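Rumura Drawer Task Kit for Robotics Clubs

Brovex put this kit together for school clubs that already have an arm or two up and running and want something more interesting to do with them than stacking blocks. The job is an everyday one — open a drawer, put the pens away, close it again — and it will keep a patient group of students busy for a good long while, with plenty to argue over at the whiteboard.

You get a small three-drawer organizer with round knobs, a mixed handful of markers and pens, and a printed guide with 18 practice rounds, starting with a single drawer pull and working up to a full tidy-up.
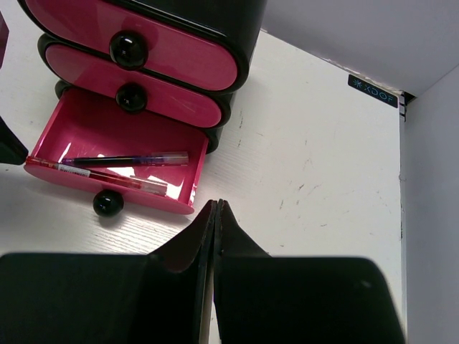

Pens in the bottom drawer. 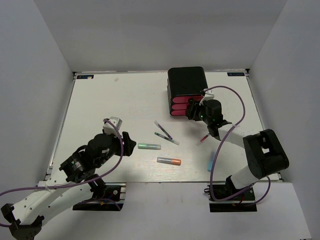
Can we use the kit if our club has only one arm?
Most of the practice rounds work fine with a single arm, and the guide marks the few that call for two.

Each round is meant to fit inside a 60-minute club meeting, with time left for setting up and packing away. Clubs entering the Lakotia Challenge in February will find the scoring sheets in the back of the guide, and we're always glad to hear how you did — scores, photos, complaints and all!

Item number 101. Arms, grippers and cameras are sold separately.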